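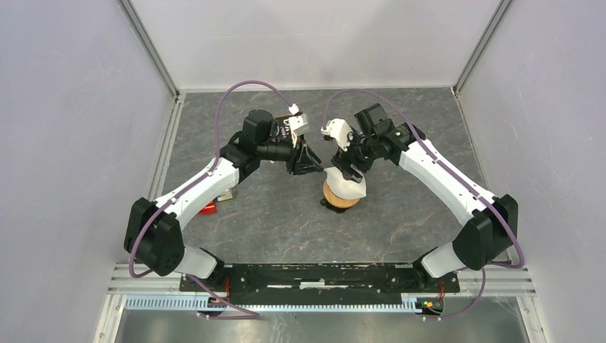

Unit 6: Comparing Grippers on a Two-Arm Cell
Course notes, Peiyu Jia

Reading before the lab: the Ashour notes on finger compliance, sections 2 and 3.

The unit compares two finger sets, Drerex (rigid) and Grevo (compliant). Both arms carry the same set during a run. Mixed sets are not scored.

Procedure
Home both arms. Zero the wrist sensors with the fingers open and clear of the floor. Place the covered round object on its base at the center mark. Run 100 trials per finger set at the default approach speed. Change fingers, repeat the zeroing step, and run the second set.

Scoring
A trial passes if the cover is lifted clear and the object stays on its base. Contact that shifts the base is a fail, even when the cover comes off. Log timeouts separately.

Cable check
Move each wrist through its full range by hand before enabling power. The cable loop must not pull tight at either end.

Controller settings are in the Citunley file, revision 1026. Do not change gains between finger sets.

Reports: 2 pages, plots included, due at the end of August.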